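Notebook, sorting table, April
Bins, table surface and stock check

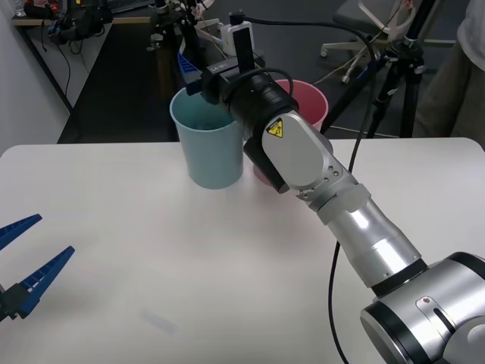
Left off yesterday with the question of which bins to keep at the white table. Went through the shelf this morning and settled on the round tapered ones from Milico, teal and pink. The square ones go back to the store room. They held more, but parts packed into the corners and emptying them took two goes each time.

Teal is for used pieces, pink is for clean ones. Same as the label sheet on the cabinet door, so please don't swap them. The old sheet (Tillesov order) had it the other way round and I have thrown it out.

Position: both at the far edge, teal on the left, pink on the right. I tried them along the near edge first and kept knocking the rims with my sleeve.

Weights, empty and then filled to what I would call a normal load:
teal, empty 282 g
pink, empty 282 g
normal load 900 g, bin not included

At 900 g the bin still slides if it gets bumped from the side. Put a square of the Seol mat under each for the afternoon. Much better, but the mat picks up dust and will need a rinse every few days. Cut size 61 mm, fits under the base without showing. Offcuts are in the second drawer.

Table: wiped down with the diluted cleaner, then plain water. There was a sticky patch near one of the rounded corners, probably tape glue. Came off with a plastic scraper. Don't use the metal one on this top, it leaves gray lines that look like scratches and take ages to rub out.

Stock: 3 spare bins on the shelf, all teal. No spare pink. Pulitz lists the same shape in pink but the rim looks thicker in their catalog and I want to see one before ordering. Asked for a sample.

2:40 pm. Emptied teal into the scrap box and put it back. Did not wash it.

To do
- wash both bins at the end of the week, warm water only
- new label sheet, larger print
- check whether the lids from the square bins fit anything else, otherwise they go too
- chase Pulitz sample
- more mat, we are down to the last strip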